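Clear the Table Before You Pick Up the Part

Most advice on small assembly work concerns tools: which driver, which bit, which tray for screws. Much less is written on the surface, and I think the emphasis is wrong. A bench job is limited by free area long before it is limited by equipment.

Consider a jointed part with a bracket at each end and a cable attached. It takes two hands to hold level. With both hands occupied, anything else on the table becomes an obstacle. The part cannot be set down without first being turned, and turning it drags the cable through whatever is lying there.

At the Staltero workshop we logged bench stoppages through September. Of 854 entries, 80 named a tool that could not be found. A far larger share named a lack of space to put something down. The response in most shops is to buy another rack. I would remove one.

Cables deserve the same discipline. A lead left to hang over the edge adds weight at the connector and will find a chair leg sooner or later. Coil it on the table, or unplug it before lifting where the design allows.

Fixed stands are the one item I would leave out, provided they sit to the side and the base is small. A vertical rod takes up little area and can carry a clamp.

A plain wooden top with rounded corners is adequate for all of this. The Brimora bench we paid 833 dollars for is no better at being empty.
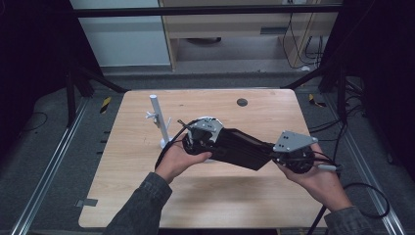

Two-handed hold on an arm segment, with a clamp stand at left and one cable trailing to the floor.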